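Been trying the Gusgate kit from Ulteo since March. You wear it, do a chore, and their robot learns from your hands. First chore: clearing paper cups.
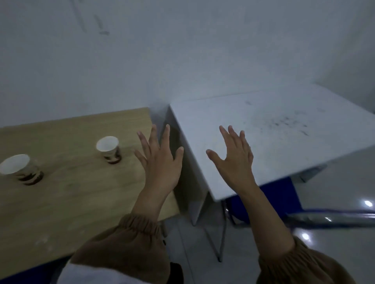

Ratih Hutapea: does it cope with cups, though? Ours crushed every one.

Fair question! Slow and steady is fine — rush it and you'll be redoing the lot. The starter pack gives you 50 goes, and we got through ours far too quickly.

Next up, cups on trays by the water dispenser. Much fiddlier, and I love it.

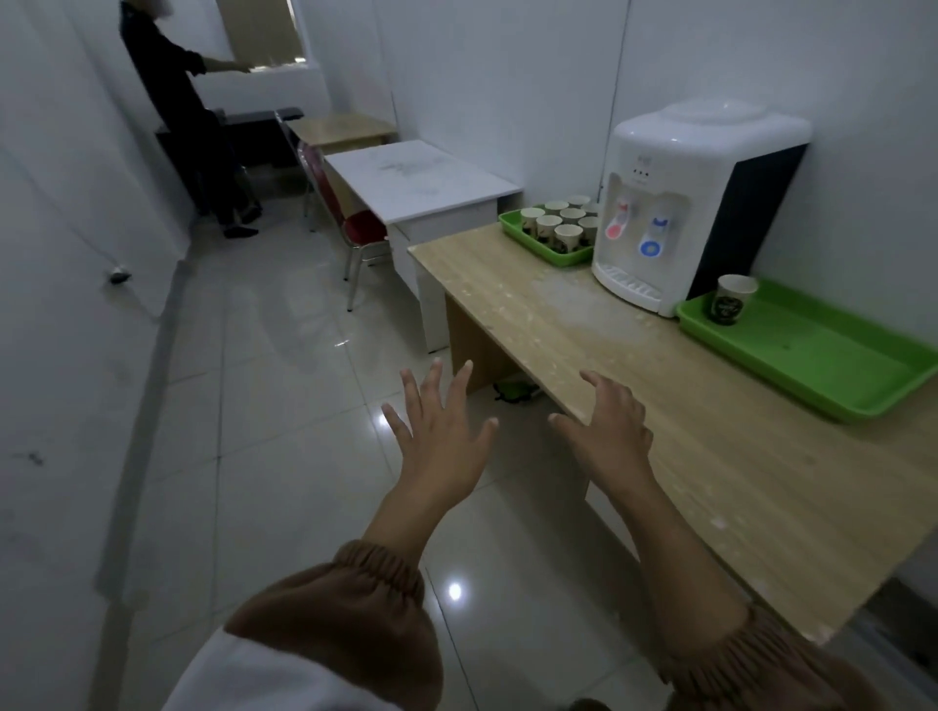 3/ Support

Zou on the help desk answered in 7 minutes. The manual is dreadful — skip it. I'd still pay for another month.

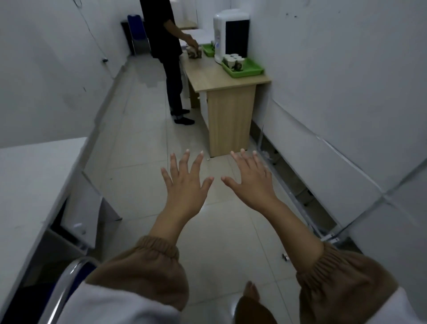

Cups and green trays by the dispenser, Gusgate trial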